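# Folding day at Jara house

I keep this gallery for the people who rent with us. The bedroom is small, so in February we do all folding on the bed, on top of the bamboo mat. The mat is firm and the piles do not sink in it.

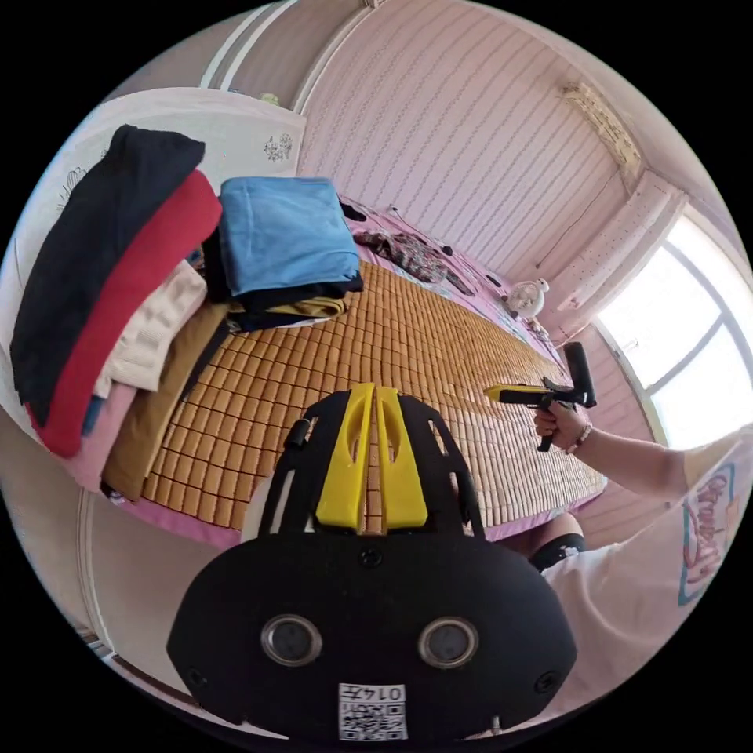
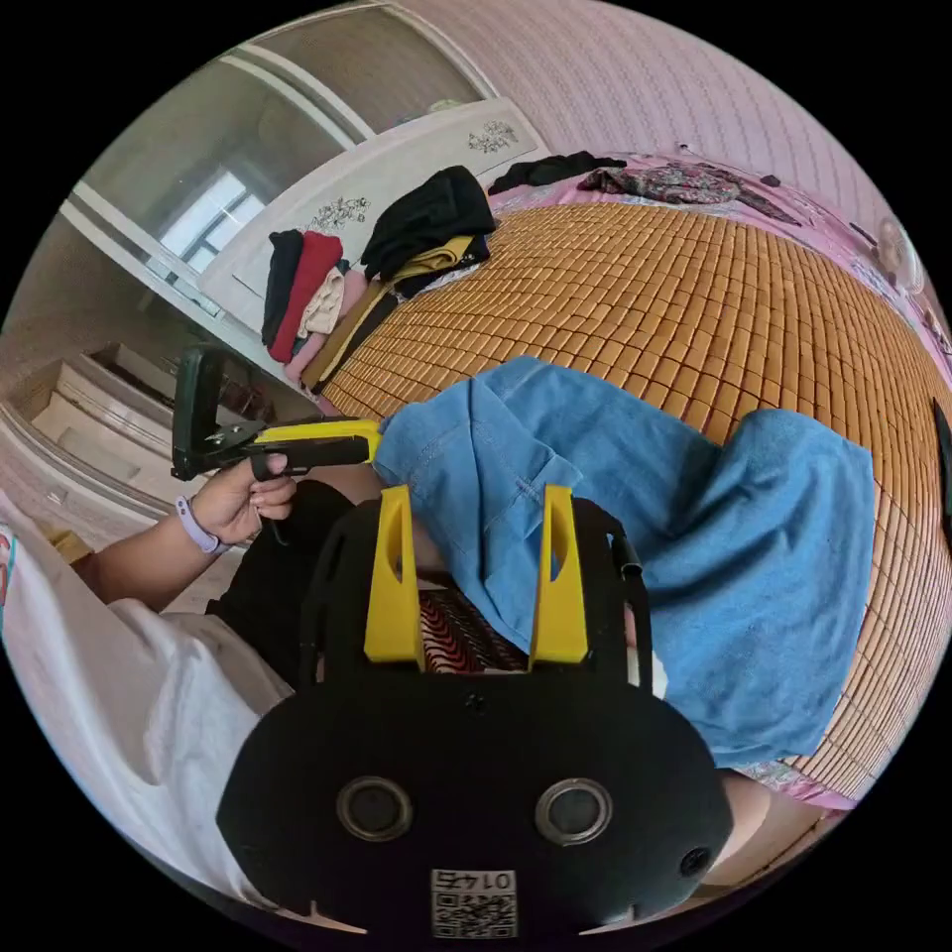
Folded clothes on the bamboo mat, with the white wardrobe behind.

Ningsih Gunawan taught me to fold knitted things in three and never hang them, and my sweaters keep their shape much better now. Dark clothes go to the lower shelf. Towels we put in last, near the door. Oriana Sepúlveda prefers to roll her T-shirts, and she has room left for 4 more. Next I will add the kitchen shelves.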